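Ilteo Room Names

A word list of what people call the rooms, corners and cupboards of their homes

Welcome, and thank you for stopping by! Ilteo is a small collection of household room names: the words people really use when they shout up the stairs to ask where the scissors are, which are often quite different from the words on a floor plan. It holds 1549 entries sent in by 201 households, along with whatever they cared to tell us about where each name came from and who in the family still uses it.

The collection began as a side project of the Gratiseck local history group, when we were indexing old letters and kept tripping over rooms we couldn't place. One family wrote for years about "the Tuesday," and we took it for a day of the week until a later letter mentioned that the Tuesday needed new curtains. After that we started asking our neighbors what they called things, and the answers were so good that we kept asking. Later on the Mac Carthaigh reading room let us leave a box and a stack of cards by the front desk, and a good share of the longer stories came in that way.

What's in the download

entries.csv is the main table, with one row per name per household. If two households both say "mud room," you'll find two rows, and that is on purpose (the stories attached to them are rarely the same).

households.csv has one row per household, with a household number, the broad region they gave us, and the languages spoken at home. Many left the region blank and we have left it blank too.

stories.txt holds the longer notes, keyed by entry number. Anything over 200 words lives in this file, and the table has a pointer to it. Please do read a few before you start sorting and filtering. They're the best part.

CHANGES.txt is the running list of corrections, newest at the top.

The columns in entries.csv

entry_id: a plain number. Gaps are entries that were withdrawn, and we don't reuse the numbers.

household: matches the number in households.csv.

name_used: the name exactly as the household wrote it, with their capitals and their spelling. "Terlet" stays "Terlet."

plain_name: our own best guess at the ordinary word, such as kitchen, hall, bathroom, closet or porch. This one is a judgment call, and we made it by reading the story and talking it over.

kind: room, part of a room, storage, outdoors, or other. "Other" includes stair landings, which we argued over for an entire evening and never did settle.

origin: a short tag for where the name came from. The tags are person, color, former use, joke, child's word, other language, furniture, and unknown. An entry can carry two tags, separated by a semicolon.

still_used: yes, no, or some. "Some" means that part of the family says it and part of the family refuses to.

Names by color

This is the tag people write to us about the most, so it gets a little section of its own. Color names tend to stick. A household will repaint a room twice over and go on calling it the green room, and then a child grows up puzzled by it, and the puzzle becomes a family story of its own. Bathrooms and spare bedrooms pick up color names more often than other rooms do. Our feeling is that those are the rooms where people let themselves be bold with paint, though the data can't prove it either way.

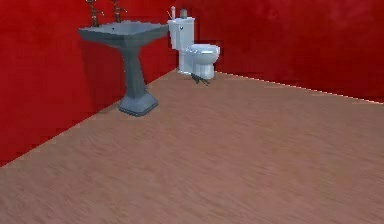 When a name mentions a color, we record the color word the household used and leave it alone. Rose, wine, brick and oxblood are four separate words in the table. We did once try to fold them together into "red" and "pink," and within an hour we had lost the difference between a room that somebody loved and a room that somebody had been threatening to repaint since they moved in. If you need broader groups for your own work, please make them in your own copy.

Names by use, and by former use

The other big family of names comes from what goes on in a room, or what used to go on there. We have several "sewing rooms" where no sewing has been done in living memory, and a "telephone" that is a shelf. Eating places are especially rich. Some households keep a strict line between the dining room, which is for company, and wherever it is that they sit down for supper, and others use one word for both and sort it out by tone of voice. One contributor from Busto told us that her family says "the far table" and "the near table" and has never used a word for either room at all.

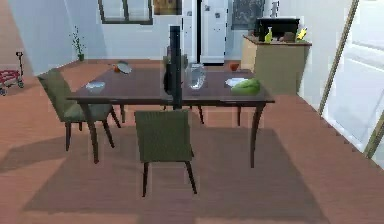 We tag these as former use only if the household told us the use had changed. If the card just says "the office," we take them at their word and leave the origin as unknown. Early on we were a bit too clever about this and filled in origins that seemed obvious to us, and a few contributors wrote back (very kindly!) to say that we'd got them wrong. Those rows were fixed in March, and the corrections are all in CHANGES.txt.

How the names were gathered

Most entries came in on paper cards. The card asked three things: what do you call it, what would a visitor call it, and how did it get the name. The space for the last one was small, and people wrote up the margins and onto the back. Cards were typed up by one person and read over by another. If a word couldn't be made out, it appears in square brackets with a question mark.

We also sat down with 60 of the households for a longer chat, usually over coffee and usually going on well past the time we'd planned. Those entries have more detail, and they also have more names per household, simply from the fact that once you get talking you remember the cupboard under the stairs. Keep that in mind before you compare one household with another.

Things to be careful about

The collection leans heavily toward people who like talking about their homes. It leans toward houses over apartments, and toward families who have stayed put for a good long while. It tells you a great deal about the kinds of names people come up with and very little about how common any of them are, so please don't take percentages from it and put them in a headline.

Some names are unkind. A few rooms are named after relatives in ways the relatives would not enjoy. Where a name pointed to a real person, we swapped in a dash and kept the rest, so "Aunt —'s Revenge" is as it should be and isn't a typing error.

A handful of entries are in languages that none of us reads well. The spelling there is the household's own and the plain name is theirs as well. We'd be very glad of help with these.

Using it

You're welcome to use the collection for teaching, writing, research or plain nosiness. Please credit it as Ilteo Room Names, Gratiseck, and please don't try to work out who the households are. If you quote a story at length, keep the entry number with it so that the next reader can find their way back.

Adding your own

New names are always wanted. Leave a card at the Mac Carthaigh desk, or copy the three questions above onto any piece of paper and drop it in the same box. Contributors can withdraw an entry whenever they like by sending us the number, and it will be gone from the next release.

Last updated 24 August 2025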